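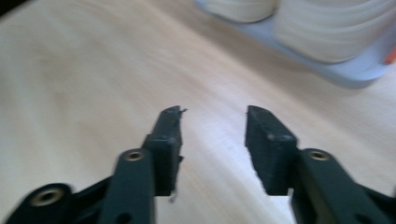 A woman on the evening shift at Manunness told me she doesn't mind the machines, she minds finding out about them from the parking lot. I have thought about that remark more than anything management has said.

The warehouse handles 2,909 orders on a busy day in September. The plan is to have grippers do part of the sorting and packing, starting with 300 orders a day. 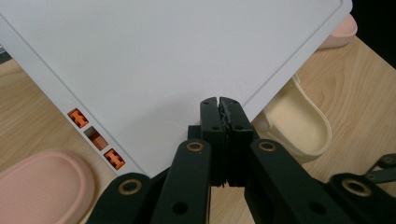 My view is that the plan is fine and the way it is being introduced is not. Sorting is dull work and hard on the wrists. It is also fussier than it looks from the office. A stiff white board held by one corner is a different job from the soft slippers lying next to it, and a good packer changes grip between the two without thinking. That skill has never appeared on a pay slip. Now the company wants to build on it, and it should pay for it.
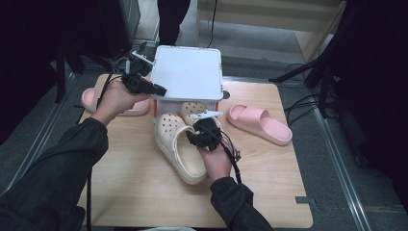

Who should decide which tasks go first? The people who do them now, together with whoever maintains the equipment. At the Evham site the choice was made upstairs, and the packers ended up with the awkward items all day and none of the easy ones in between. The daily count looked good - the sick days did not.

I would put two things in writing before the next stage. Rates get recalculated when the easy items leave the line,

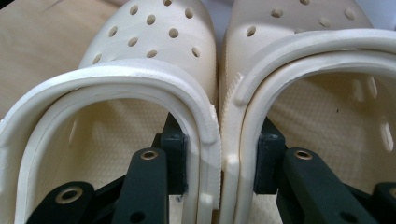 and anyone who shows a machine how a task is done gets a higher grade while doing it. Neither would cost much. Both would tell people where they stand.

Get our workplace column by email. You can unsubscribe at any time.

2 comments

packline_east
Same at our place. Easy stuff went first and the target stayed where it was.

Julari
Agree on the grade. Disagree that packers should pick the tasks, they'd never give up the easy ones.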